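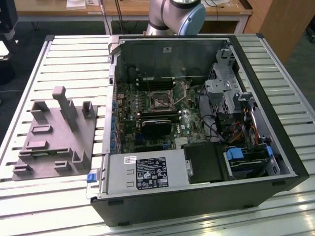 So You Have Been Asked to Be a Ring Bearer

Somebody in your family is getting married, and you have a job. You are the ring bearer. The word "bearer" means a person who carries something. It has nothing to do with bears, which is a letdown, and you should get over it before the big day.

What do I carry?

Usually a small pillow with two rings tied on top. Often those rings are fakes. The real ones are in the pocket of a grown-up, who will pat that pocket every few minutes to check.

Why do people swap rings at all?

People have done it for a very long time. The ancient Romans gave rings when a couple agreed to marry, and some of those rings were plain iron. A ring is a circle, so it has no end, and people like to say that love is the same. They will say it in the speeches too, more than once.

What is an aisle?

It's the path down the middle, between the chairs. At my cousin Napaporn's wedding in Hiltstead the aisle was 40 steps long if you were a grown-up and 106 if you were me. I was six. Every guest turned around to look, and there were a lot of guests, all making the same "aww" noise. You can't stop the noise. Just keep walking.

How fast should I go?

Slower than you want to. Step, feet together, step. If there is a flower girl, she may stop to pick up a petal she didn't like the look of. Go around her.

What if I drop the pillow?

Pick it up. People will laugh a little and then tell you that you were the best part. (They tell the flower girl this as well.)

And after that?

You stand still or sit down, depending on what you practiced. Grown-ups talk. Some of them cry, even though they chose to come and are having a nice time. The couple make their promises, put on the rings and kiss, and you are allowed to look at your shoes for that bit.

Then there are photographs, which take as long as a school day, and after the photographs there is cake - ask for a corner piece.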